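Budgeting for a second handheld gripper - buy now or wait?
Home Robotics & Automation > Buying and Planning

tirneck_tom
Looking for a sanity check before I spend money. We're a tiny outfit collecting bedroom chores, mostly bed making and blanket folding, with one handheld gripper. I've got 885 left for the quarter and the Bortolotti handheld is 460 before shipping. So I can get one more, plus a few spare pads, and then I'm broke until March. Or I hold off and save up for the Brillari, which has the wider jaw. What would you do?

udon_noodler
Buy the second one now. We ran on a single unit for months and every loose screw meant a lost afternoon. Also, 460 is never 460. Shipping and a spare set of pads put ours up by another 83, and I hadn't planned for either.

Kobe Vermeulen
I'm going to disagree with udon. A second unit only helps if you have a second pair of hands to hold it. Do you? If it's just you, put the money into pads and storage and sit tight. I bought 2 at once and one of them lived in a drawer all winter.

tirneck_tom
Fair point, Kobe. I do have a helper, but only in the mornings. She'd use it, I think - she's faster at folding than I am anyway.

udon_noodler
Then that's your answer! Mornings alone will pay for it. And Kobe, a unit in a drawer is a spare. I'd have killed for a spare.

Kobe Vermeulen
A spare you paid full price for, lol. My real worry is the jaws. Thick quilts are a pain with the standard ones, and if that's most of the job I'd wait for the Brillari. What are you folding, Tom?

tirneck_tom
Bit of everything. Single blankets and sheets mostly, the fat quilts less often. Typical bed for us, a printed blanket in front and the thick quilt rolled up by the headboard: 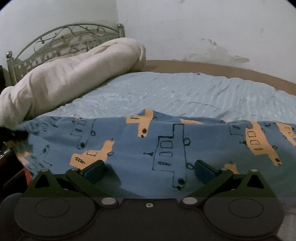
udon_noodler
Re: jaws
For the blanket and the sheet I wouldn't pay extra for width. You only need to pinch an edge. The quilt I'd do two-handed, so there's your second unit again.

Kobe Vermeulen
OK, two-handed on the quilt I'll give you. I still say get a written quote with shipping in it first, and ask how long replacement pads take. Mine took forever.

tirneck_tom
Will do. Leaning toward ordering the one Bortolotti and putting whatever's left into pads. I'll post the quote when I have it.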